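Ornby Pattern Terms

README and data card, version 4

Summary

Ornby Pattern Terms is a word list for printed household fabric: tablecloths, curtains, dish towels, napkins, cushion covers. It holds 3,000 short listings written by sellers of secondhand linens, each matched to one or more of 56 pattern terms. The listings are text only. It was put together for people who build search tools for small resale shops and want "floral" to mean something narrower than it usually does.

Read the section on problems before you use it. Several people have used earlier versions to support claims the data can't carry.

Why another list

Sellers describe the same cloth in very different ways. One writes "pretty flower tablecloth." Another writes "vintage botanical print, French country." The second one gets more clicks and may be describing a cloth bought new last May. Existing pattern lists mostly take the seller's word for this sort of thing. We doubt that is wise, and the terms in this list stay away from age, country and style wherever they could. A term should be something a buyer could check by looking at the cloth.

That rule sounds strict and we broke it in places. "Toile" is in the list even though half the people who type it mean any one-color print with a picture on it.

What is in the folder

listings.csv has one row per listing, with the columns id, source, text, item_type, terms and checked.
terms.csv has one row per pattern term, with a plain definition and any terms it is commonly confused with.
disputed.csv has the 128 listings where the labelers never agreed.
changes.txt covers versions 1 through 4.

The terms column is separated by semicolons. Version 1 used commas, which broke on listings that had commas in quotes, so old loading scripts will fail or, worse, will appear to work.

Where the text came from

Listings came from two sources. Herkis is a resale site with a free-text box and no pattern menu. Sandoval is a chain of thrift stores whose staff write the tags for its online shelf. The two read nothing alike. Herkis sellers oversell. Sandoval tags are blunt to the point of being useless ("cloth, floral, small stain"). A model trained on one will do badly on the other, and we would not trust a score that mixes them without showing both.

Prices, seller names and shipping notes were removed. Spelling was left alone. "Gingam" is in there many times.

How the terms were assigned

Each listing was read by two labelers who picked every term the text supported. They did not see the item. This matters a great deal. If a seller calls something striped, it is labeled striped, and whether the cloth had stripes is anyone's guess. We considered adding photos to settle this and decided against it for this version, as a lot of listing photos show the item folded up on a shelf.

The terms are grouped by main figure (flower, leaf, fruit, animal, object, plain geometry), by layout (scattered, bordered, striped, centered) and by ground, meaning the color or pattern underneath. Ground is the weakest group. Sellers hardly ever mention it, and the missing values should be read as "not stated." They do not mean the ground was plain.

Mixed prints cause the most trouble. A seller will name the biggest flower and stop there, leaving out the thin lines, small fill flowers or checks behind it. Our term for a print with a grid under the main figure is "grid ground," and it is badly undercounted in the listings.
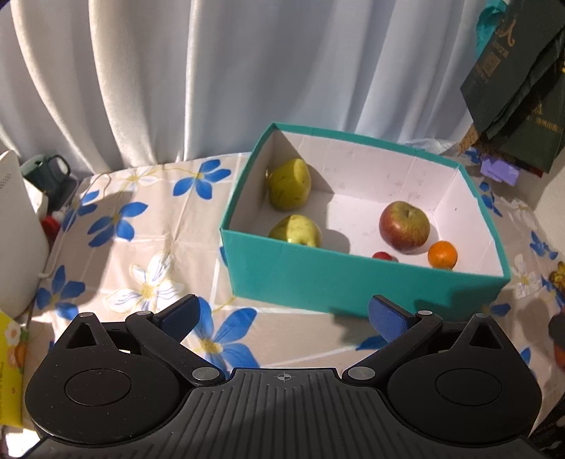

Large blue flowers and white flowers over a faint white grid on beige. Terms: large floral; trailing line; grid ground.

The definition of grid ground asks only that straight crossed lines can be made out in the print. It says nothing about how strong they are. Some labelers wanted a cutoff for faint lines, and we could not write one that two people would apply the same way.

"Trailing line" covers vines, stems, ribbons and anything else thin that wanders between the main figures. It used to be three separate terms. The labelers could not keep them apart from seller text, and neither could we.

Known problems

The list leans hard toward florals. That may reflect what people own, what they give away, or what they think will sell, and the data cannot tell you which. Please don't publish a chart of it as "America's favorite patterns." Someone did this with version 2.

Color words are not cleaned up. "Cream," "beige," "ecru," "natural" and "off white" all appear, and we have seen no evidence that sellers mean different things by them. We did not merge them either, having no evidence that they mean the same thing.

Agreement between labelers looks good on easy terms such as polka dot and poor on anything to do with layout. A single overall score would hide this, so none is given.

Duplicate listings were removed by matching the text. A seller who reworded a listing and posted it again is still in there twice.

Uses we would avoid

Do not use it to guess the age or value of a cloth. Do not use it to judge whether a seller is honest. It was tested with Undine, a small open search tool, and did fine for basic filtering there. It has not been tested for automatic tagging of photos, and it holds nothing that would help with that.

Terms of use

Free for any use with credit to the Ornby list. Listing text is included with permission from both sources and should not be reposted as live listings.

Corrections

Send the row id, the term you object to, and the words in the listing that support your view. "This is obviously damask" has not been enough to change a row so far. Fixes go into the next version and are noted in changes.txt, along with the ones we turned down.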